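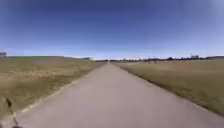 Camino recto entre la hierba, con el cielo despejado.

Preguntas frecuentes sobre la restauración de carburadores

Última revisión: 14 de abril de 2019

En esta página están las dudas que más nos llegan al taller Presano sobre el servicio de restauración de carburadores de coche y moto clásicos. Si la suya no aparece, escríbanos desde el formulario de contacto e indique marca, modelo y año del vehículo.

¿Qué carburadores restauran?

Carburadores de uno y dos cuerpos, verticales, horizontales e invertidos, montados de serie en coches y motos de calle. También baterías de hasta cuatro carburadores de moto, siempre que nos lleguen juntos y con su varillaje. No trabajamos con carburadores de membrana de motosierra o desbrozadora, ni con sistemas de inyección mecánica.

¿Tengo que llevar el vehículo?

No. La mayor parte del trabajo nos llega por mensajería. Solo necesitamos el carburador completo, con la base, la tapa y las palancas que tenga montadas. El filtro de aire y el colector puede quedárselos.

¿Cómo lo desmonto sin estropear nada?

Con el motor frío y la batería desconectada. Haga fotos antes de soltar cada tubo, sobre todo los de vacío, que en algunos modelos tienen todos el mismo diámetro y se confunden con facilidad. Cierre el grifo de gasolina o pince el tubo de entrada. Tape la boca del colector con un trapo limpio que no suelte pelusa. Si algún tornillo no sale, déjelo: preferimos recibir la pieza con un tornillo agarrotado que con la cabeza redondeada.

¿Cómo lo empaqueto?

Vacíe la cuba por completo y deje el carburador boca abajo sobre papel una noche entera. Las empresas de transporte rechazan los paquetes que huelen a gasolina, y nos han devuelto alguno por eso. Después envuélvalo en una bolsa de plástico cerrada y rellene la caja de modo que no se mueva nada. Las piezas sueltas, en una bolsa aparte y dentro de la misma caja. Incluya una hoja con su nombre, su teléfono y los síntomas que ha notado.

¿Hace falta que les diga cómo fallaba?

Sí, ahorra tiempo. "No va bien" nos dice poco. Nos sirve saber si el fallo aparece en frío o en caliente, al ralentí, al pisar de golpe o a velocidad mantenida; si gotea gasolina con el motor parado; si las bujías salen negras o blancas. Díganos también si el motor lleva un árbol de levas, un escape o un encendido que no sean los de origen.

¿En qué consiste la restauración completa?

Desmontaje total, limpieza por ultrasonidos con baño Hillo, comprobación de la planitud de las bases, sustitución de juntas, aguja y asiento, revisión del eje de la mariposa y de sus casquillos, comprobación del flotador, ajuste del nivel de cuba y prueba en banco. Los tornillos y palancas de acero se vuelven a cincar. Los cuerpos de zamak y aluminio quedan con su acabado natural; no los pintamos ni los barnizamos.

¿Usan chorro de arena?

Nunca. Los restos de abrasivo se quedan en los conductos internos y no hay forma segura de sacarlos. Si su carburador ya pasó por un chorreado en otro sitio, avísenos antes del envío. En ese caso tenemos que extraer los tapones de plomo, limpiar los conductos uno por uno y poner tapones nuevos, y el presupuesto cambia.

¿Qué juntas montan?

Juegos Buschmann en casi todos los modelos europeos. Cuando no existe juego de recambio cortamos las juntas nosotros con la original de muestra, así que no tire las viejas aunque estén rotas. Todas las que montamos aguantan la gasolina con etanol que se vende hoy en las gasolineras.

¿Qué pasa con el eje de la mariposa?

Es la avería que más se nos cuela en los presupuestos. Un eje con holgura deja entrar aire por los lados y el ralentí no se estabiliza por mucho que se toquen los tornillos. Para comprobarlo en casa, sujete el cuerpo con una mano y mueva el eje de arriba abajo con la otra. Si nota juego, habrá que escariar el alojamiento y poner casquillos. Lo hacemos en el taller, pero se cobra aparte de la restauración básica.

¿Cambian los chiclés?

Solo si están dañados o si los que lleva no corresponden al motor. Hay muchos carburadores que han tenido varios dueños con taladro. Medimos cada chiclé con calibre de paso y anotamos el resultado en la hoja de trabajo. Si alguno está agrandado, le llamamos antes de sustituirlo. Los originales se devuelven siempre en una bolsa.

¿Cuánto tardan?

El plazo habitual es de nueve días laborables desde que usted acepta el presupuesto. Febrero y los meses de primavera son los de más trabajo, porque mucha gente prepara el vehículo para la temporada, y entonces el plazo puede alargarse. Si tiene una fecha comprometida, dígalo en la hoja que acompaña al paquete.

¿Puedo saber el precio antes de enviarlo?

Podemos darle un precio de partida a partir del modelo, pero el presupuesto cerrado se hace con la pieza desmontada. Si no lo acepta, le devolvemos el carburador y paga únicamente el transporte. Se lo enviaremos desmontado y en bolsas, salvo que nos pida que lo volvamos a montar con sus juntas antiguas — cosa que no recomendamos.

¿El envío va asegurado?

El de vuelta, sí. Lo tenemos contratado con Indisura y cubre hasta 700 euros por bulto. Para baterías de motos poco comunes, cuyo valor suele ser mayor, se puede ampliar la cobertura hasta 1000 euros pagando un suplemento. El envío de ida corre por cuenta del cliente, y conviene que guarde el resguardo y una foto del contenido antes de cerrar la caja.

¿Viene ajustado de fábrica o tengo que regularlo yo?

Sale del banco con un ajuste base correcto para un motor en buen estado. Aun así, el ralentí y la riqueza se terminan siempre sobre el motor. Antes de tocar nada compruebe el juego de válvulas, el punto de encendido y que no haya tomas de aire en el colector. Con el motor a temperatura, busque con el tornillo de riqueza el régimen más alto y más regular, y baje después las vueltas con el tornillo de tope. En los carburadores de dos cuerpos con dos tornillos, mueva ambos lo mismo.

¿Cómo lo pruebo en marcha? 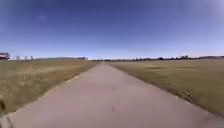
La prueba en carretera se hace con el motor caliente y después de haber dejado bien el ralentí en parado. Recorra primero unos kilómetros tranquilos y vuelva a mirar si hay fugas en la entrada de gasolina y en la junta de la cuba. Después hay que mantener el pedal quieto un buen rato, y para eso las curvas estorban. Lo que interesa es un trazado como el de la foto, recto y llano hasta la línea de árboles, pero en una vía abierta a la circulación y con poco tráfico. Con el gas fijo a media apertura el motor debe ir redondo, sin tirones. Si da tirones a velocidad constante, la mezcla suele estar pobre en la progresión; si va pesado y huele a gasolina, rica. Acelere luego de forma progresiva desde bajas vueltas y anote en qué momento aparece el hueco, si lo hay. Con esos datos podemos ayudarle por teléfono.

El motor se ahoga al acelerar de golpe. ¿Es el carburador?

Puede serlo. Mire la bomba de aceleración: con el motor parado y el filtro quitado, mueva la palanca y compruebe que sale un chorro limpio y continuo en cuanto empieza el recorrido. Si el chorro es bueno, revise el avance del distribuidor antes de pensar en chiclés. Una membrana de avance rota da un síntoma casi idéntico.

Gotea gasolina después de montarlo. ¿Qué hago?

Pare el motor y no insista. Las causas más comunes son suciedad en el asiento de la aguja, arrastrada desde el depósito, y una bomba eléctrica con demasiada presión. Ponga un filtro nuevo antes de la bomba y limpie el depósito si hay óxido. Nuestra garantía no cubre la limpieza de un carburador que ha vuelto a llenarse de óxido, aunque si nos lo manda lo miramos.

¿Qué garantía tiene el trabajo?

Un año en mano de obra y en las piezas que hayamos montado. Se pierde si se rompe el precinto de pintura de los tornillos de la tapa sin habernos consultado. Los tornillos de ralentí y de riqueza no llevan precinto y puede tocarlos cuando quiera.

El vehículo va a pasar meses parado. ¿Cómo lo guardo?

Cierre el grifo y deje que el motor consuma la gasolina de la cuba hasta que se pare. Si no hay grifo, vacíela por el tapón inferior. La gasolina que se evapora dentro deja un barniz que tapa primero el chiclé de ralentí, el más fino de todos. Si el modelo lleva bomba de aceleración con cuero, unas gotas de aceite ligero evitan que se reseque.

¿Venden piezas sueltas?

Agujas, flotadores, membranas y juegos de juntas de los modelos que restauramos con más frecuencia. No vendemos cuerpos de carburador usados.

¿Con quién hablo si tengo una duda técnica?

Timo Grube atiende las consultas técnicas por teléfono de lunes a jueves, por la tarde. Tenga a mano el número de orden que aparece en su hoja de trabajo. Por las mañanas está en el banco de pruebas y no coge llamadas, pero puede dejarle un mensaje con su número.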